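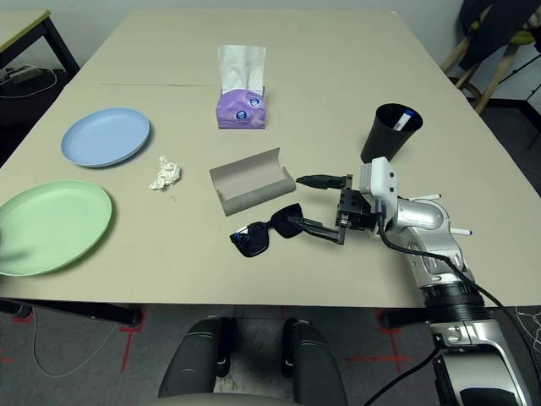
Clearing a shared table is the topic for week three, and I always like to start it slowly, with a cup of tea and no hurry at all. Most of us were taught to wipe first and sort later, so we end up shuffling the same few bits from one side to the other. Try it the other way round -- find each thing its home, then bring out the cloth. Take sunglasses left lying beside an open case: they go in first, lid shut, before a lens gets scratched. A crumpled tissue goes straight in the bin, and a marker belongs with the other markers, even if a cup seemed handy at the time.

**Plates**

Stack by size, biggest at the bottom, and carry them to the sink in one trip if you can. Plastic ones are light and forgiving, but they do hold on to grease, so wash them in properly warm water and let them drain on the rack.

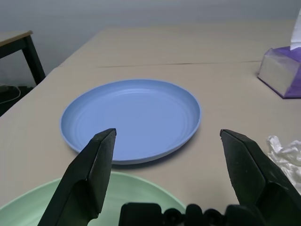 *Do I need to dry the table after wiping it?*

Give it a minute or two to air first, then run a dry tea towel over any damp patches, especially along the joins.

**For Friday**

Please choose one table at home and clear it in this order: things with a home, rubbish, dishes, cloth. Jot down whatever had nowhere to go -- we'll talk about those leftovers together, and Ekua Korletey will bring her labelled baskets along for us to look at.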